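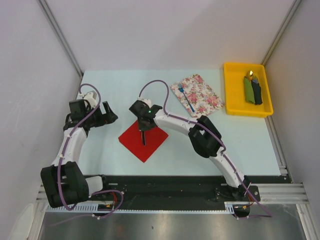 Teaching station at Driltska: knife on the red napkin, finished bundles in the yellow tray.

We got to Premdale at 8 on a Tuesday morning, two of us from Randa plus Yannick Jacquet, who had set up the visit. Parking is behind the building and you sign in at the side door.

Driltska has the ground floor. The job they are teaching at the moment is wrapping cutlery in cloth napkins, for a catering customer called Boyer. A person sits at a pair of hand controls and drives the two arms through the whole thing, and every run is recorded. Fabrice Chevalier, who manages the recording shifts, told us they want 2000 good runs before they train on any of it. They had 400 when we visited.

The napkins don't match. There was a plain red one, a floral one with pink roses, and a green and a navy already rolled up in the tray with the utensils inside. Chevalier said this is deliberate, as Boyer's customers bring their own linen. The red napkin is set with a corner toward the front and the knife is laid down the middle.

Picking up the knife is the slow part. It lies flat and there is not much for the fingers to get under. The operators are told to start a run over if they have to try more than twice. Folding the corner across goes faster, and the roll at the end depends a lot on who is driving.

Jacquet and I each had a turn at the controls. I dropped a fork and then pulled the napkin out from under it. Jacquet got a bundle made, though it was loose at one end. Neither run was kept.

I asked about speed. Chevalier would not give a figure for the trained system and said to ask again in November. Operators work short shifts and swap, mostly on account of sore wrists.

Coffee was upstairs afterward. We still need their cloth size limits before we can quote for the tray feeder, and Jacquet is chasing those.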